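Dendstead Rehabilitation Network, Member Forum
Topic: Proposed 13-week limit on home visits after limb loss

Pirjo Heiskanen
Moderator
Members are invited to comment on the proposal before the April meeting. Under the draft, home occupational therapy would end at week 13, and further sessions would take place at the Irport clinic.

Joni Partanen
I support the limit. The waiting list stands at 82, and a therapist can see more patients in one clinic day than in a week of travel. 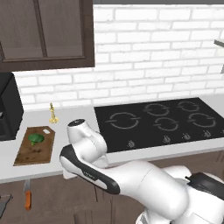

Oona Seppälä

I must disagree with Mr. Partanen. My husband lost both hands to sepsis and was fitted with his second prosthesis in month five. Home visits would already have ended under this draft. He needed instruction in his own house, with his own doors and faucets.

Joni Partanen
The draft permits an extension on medical grounds. See section 40.

Oona Seppälä
Section 40 requires a new referral. Ours took nine weeks.

Decha Suksawat
Would the network consider counting the weeks from the final fitting? I would support the limit on that basis.

Pirjo Heiskanen
Moderator
Mr. Suksawat's suggestion has been added to the agenda. Written comments are limited to 1000 words.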